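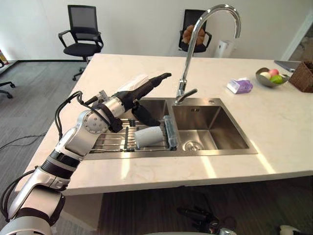 Limescale returning on taps and sink after six weeks: softener fault or wrong setting?

Kitchens and Plumbing > Water treatment

mkwak_plumb
Posted January 6, 2024

Looking for opinions before I call the fitter back. We had a Morance twin-tank softener fitted in August, installed under the stairs with a bypass. The hard supply is retained at a separate drinking tap in the utility room. Incoming hardness measured by drop test is 15 degrees German. For the first couple of months the softened side tested at zero. White deposits are now forming again around the base of the kitchen mixer.

Salt level is fine. The unit regenerates at night and I can hear it do so. The drop test on the kitchen cold now gives 6 degrees, and the same on the hot.

Settings are as left by the fitter.
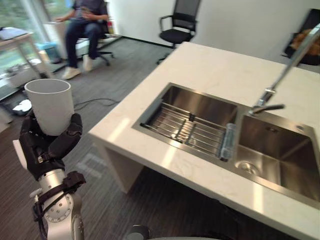 Flow through the house is normal and there is no leak at the head. My question is whether 6 degrees can be a settings problem, or whether it points to something mechanical.

Eun-seong Kwak

tap_and_die
Reply 1

Check the bypass before anything else. On a three-valve bypass, a crossover valve left slightly open will blend hard water into the soft line, and you get a steady partial reading like yours. Close it fully, run the kitchen cold for a few minutes and test again.

Also check whether the head has its own blending screw. Many do. If it has been opened a turn, 6 degrees would be quite ordinary.

Arango_M
Reply 2

Agree on the bypass, less so on the blending screw. The first readings were zero. A blending screw does not move by itself, and the OP says the settings are as left.

I would look at the brine draw. If the injector is partly blocked, the resin is only partly recharged each cycle. The unit still makes all the right noises. Note the water level in the brine tank before and after a regeneration. If it hardly drops during the draw stage, you have found it.

Milagros Arango

tap_and_die
Reply 3

A blending screw does not move by itself, but people move it. So do people who come to service boilers. I have seen it twice.

A weak recharge would also give a reading that climbs as the resin runs out, then falls again after the next cycle. The OP has given one figure. Test morning and evening for a few days and the pattern will tell you which of us is right.
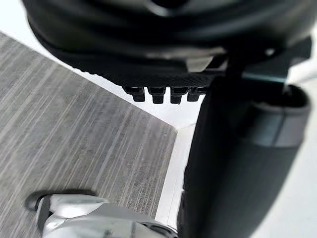
If the reading is flat, it is blending. If it climbs, it is the resin or the brine.

Arango_M
Reply 4

On a single tank, yes. On a twin tank the changeover can hide that, and you may get one bad tank and one good one. He should note which tank is in service with each test.

pellet_salt
Reply 5

Which salt are you using? I had bridging with cheap tablets in a damp cupboard. The top looked full and there was a hollow underneath. Push a broom handle down. I moved to block salt and have not had it again.

sedimentary
Reply 6

Has anyone mentioned the deposit itself? Softened water leaves a residue when it dries as well. It wipes off with a damp cloth. Proper scale needs acid. The drop test says there is hardness present, so I accept some of it is scale, but do not judge the result by the look of the tap. A water mark on stainless steel shows up either way.

For cleaning I use citric acid, 8 grams to a mug of warm water, on a cloth wrapped round the tap base. Keep it off marble and any limestone. It will etch the polish and that cannot be wiped away. 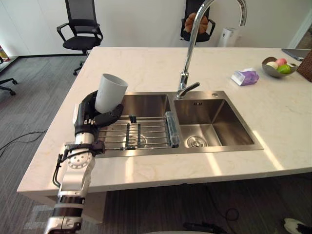
Rinse well afterwards, and do not leave it on plated fittings overnight.

pellet_salt
Reply 7

Vinegar does the same job and everyone has it.

sedimentary
Reply 8

It does, more slowly, and the kitchen smells of it. Same warning about stone.

mkwak_plumb
Reply 9

Thanks all. Results so far.

Broom handle went straight to the bottom, so no bridge. Crossover valve was not fully home. It took about a quarter turn to close. Kitchen cold dropped from 6 to 2 degrees after ten minutes of running.

That leaves 2 unexplained. There is a blending screw on the head and it appears to be shut. I will log morning and evening readings with the tank number, as suggested.

Arango_M
Reply 10

Flush the hot cylinder before you trust any hot reading. It will hold the old water for a while. And still check the brine draw.

tap_and_die
Reply 11

Two degrees after ten minutes could be the valve seat passing. If it is a cheap lever type, replace it. It is a small job with the supply off.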